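Trick-or-Treat Pails and Where They End Up
Fall project report by Hilde Jacobs, Wistley Middle School

Why I picked this topic

I love Halloween, and every year my street fills up with kids carrying plastic pails. I started wondering what happens to all of them in November! My question was simple: do families in Wistley use their pails again, or do they buy new ones?

How I did it

I handed out 200 short surveys at school and at the Drarkstead library, and 67 came back. I also spent two afternoons at the Clanato thrift store, asking the staff what gets donated after the holiday. They were really generous with their time and let me look through the seasonal shelves.

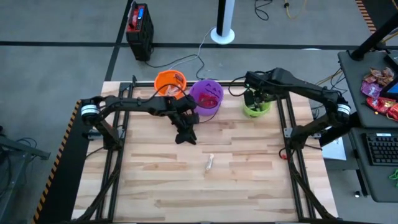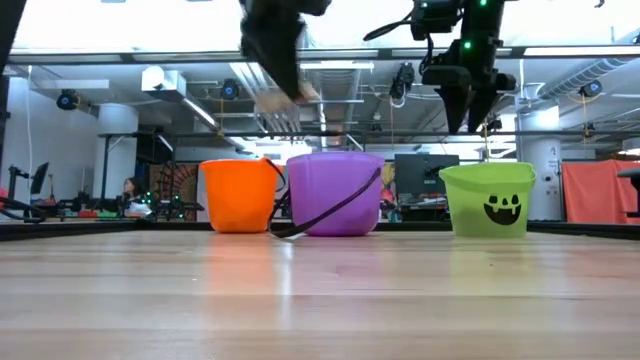

Plastic pails in a row, one of them purple.

What I found

Of the families who answered, 38 said they keep their pails for the next year. That was more than I expected — I had guessed most would go in the trash. A lot of people wrote extra notes, and those were my favorite part. Pails hold crayons, bath toys, clothespins and even garden bulbs. One family uses theirs at the beach every summer.

The thrift store told me that pails show up in November, but hardly anyone buys them until the next September. Broken handles are the main reason they can't be sold.

What I would change

My survey should have asked how old each pail was. I would also send it out in early November, when people still remember what they did with everything. Next fall I want to set up a pail swap in the school lobby, and the library has already offered to lend us a table.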